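El contrato decía 600 horas de prueba. Thaddäus Berchtold las empezó a contar el 22 de junio de 2019, cuando los de Prulness le dejaron las dos manos montadas y un manual que nadie había traducido entero.

Lallwood vendía el servicio por horas: manos alquiladas para montar piezas pequeñas, sin permanencia. Berchtold tenía que escribir si valía lo que costaba. El primer día solo apuntó que los dedos cerraban sin ruido y que la mano derecha tardaba más que la izquierda en obedecer.
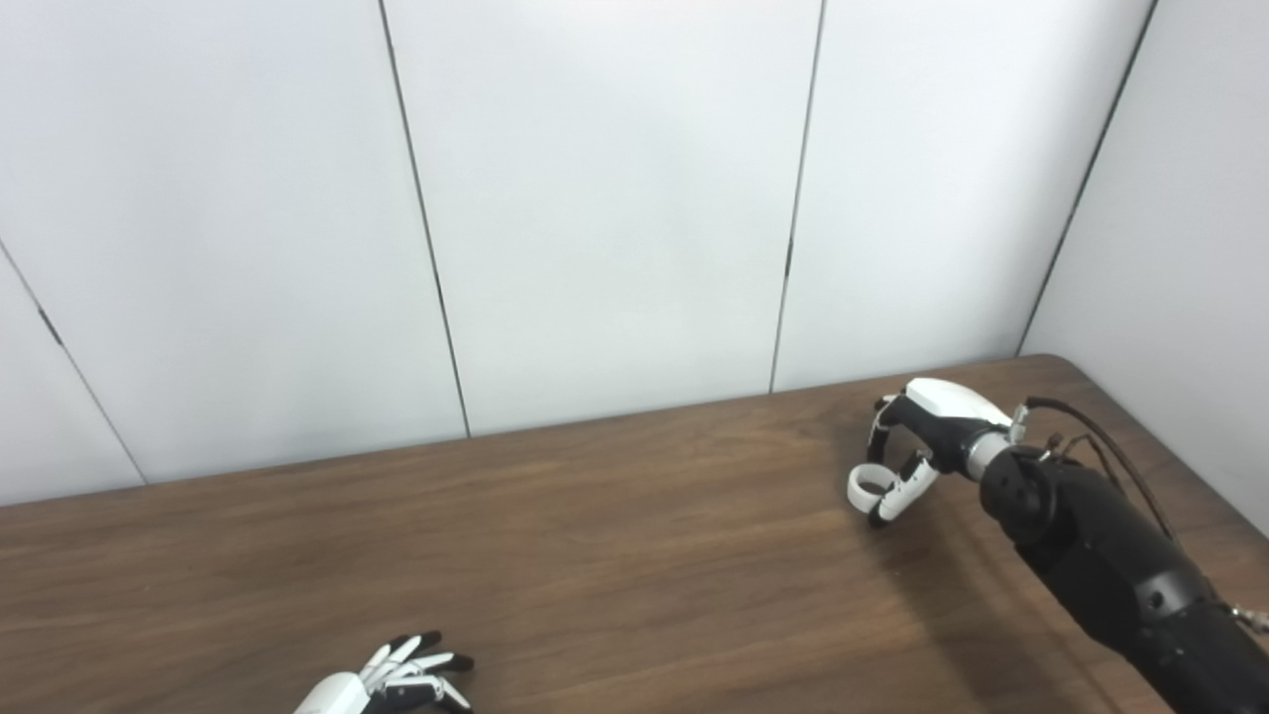 Jasińska le preguntó por teléfono cuánto cobraban al mes. Le parecía mucho dinero por algo que en Pondside hacían dos personas antes del almuerzo, y quería saber quién pagaba las averías.

Las averías las pagaba Lallwood hasta la hora 700. Después, el cliente. Berchtold lo leyó dos veces en el anexo y lo subrayó. Luego pidió el ejercicio que más le interesaba, sujetar un anillo blanco con las dos manos a la vez.

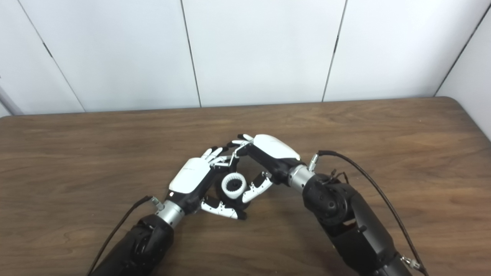
En diciembre el contador marcaba 708. Había pedido una prórroga y no se la habían facturado, y eso también lo puso en el informe. Llevaba 77 páginas y seguía sin escribir la recomendación.

Aquella tarde dejó para el final la pieza negra, la de base ancha. Dio la orden y se sentó a esperar con el cuaderno sobre las rodillas.

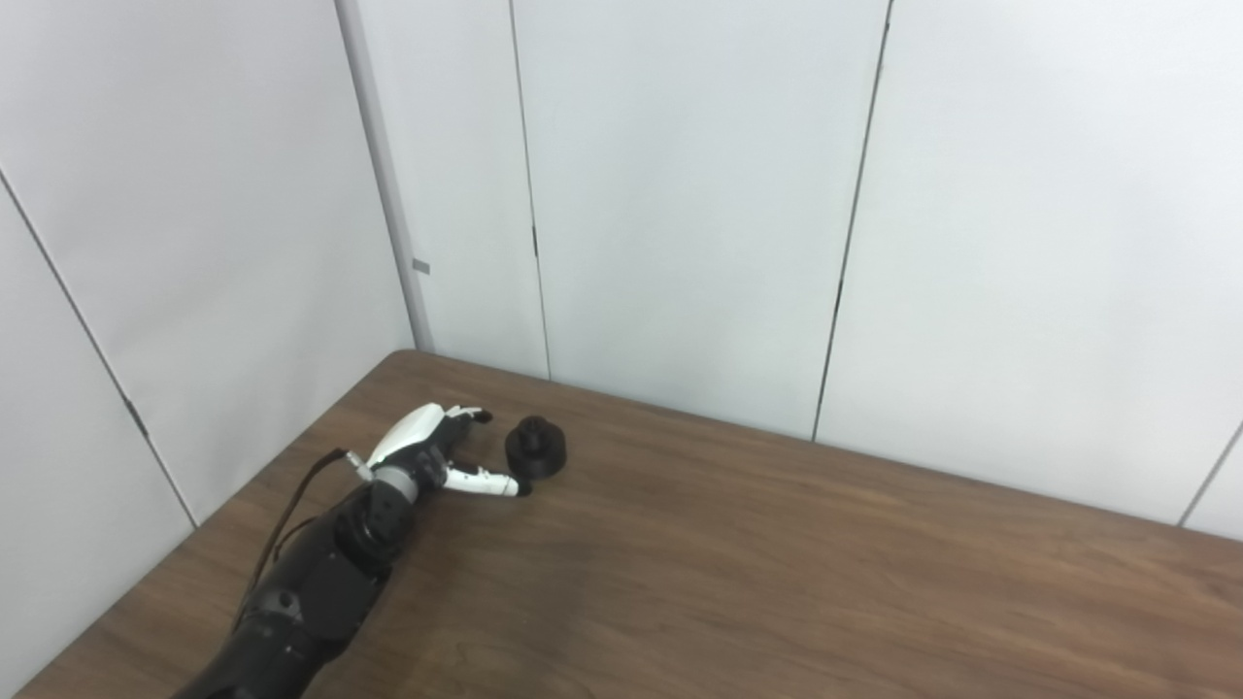
Cuando volvió a sonar el teléfono era otra vez Jasińska. Quería un sí o un no. Berchtold le dijo que para Pondside no, todavía, y que él pensaba renovar. Después colgó y buscó la página de las tarifas.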